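4. Setting up the washroom basin round

I'm Gisela Henríquez, and I ran the cleaning rota at Mudesau before the Storkov robot joined us. I still run it, only now I spend less of it bent over a sink! Do steps 1 to 4 before your first shift together.

1. Clear the ledge of cups, soap and toothbrushes.
2. Check where the cables lie on the floor and step round them, never over.
3. Put the dark cloth in the bowl, bunched up (folded flat, it's harder to pick up).
4. On the Simeo panel, key in routine 994 and press Start. Stand back.

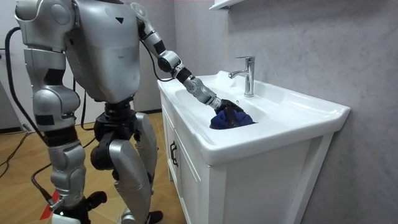 Fig. 11. Hand on the cloth in the basin.

Caution: keep your own hands out of the bowl while the routine is running. I know, you'll want to help. Sarmīte Vaher on earlies reached in for the plug in April and the whole thing stopped dead, which is what it's meant to do, but then you're back at step 1.

5. Wait for the panel to show Arm Down before you walk up to the basin.

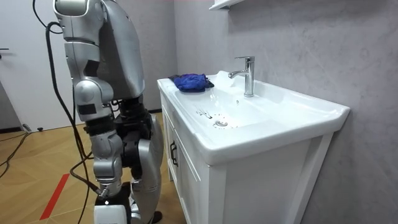

6. Look round the drain yourself. Marks and streaks there are still ours to deal with, so give them a wipe by hand and sign the sheet.
7. Take the cloths away for washing and leave 2 clean ones for the next round.

Note: the sheet has changed. We used to tick off each basin as we cleaned it, and now we tick it off as we check it. It felt odd to me for a while, signing for a job I'd mostly watched, but your signature covers the check and nothing more. If a basin isn't right, write that down and ring Economou on extension 2.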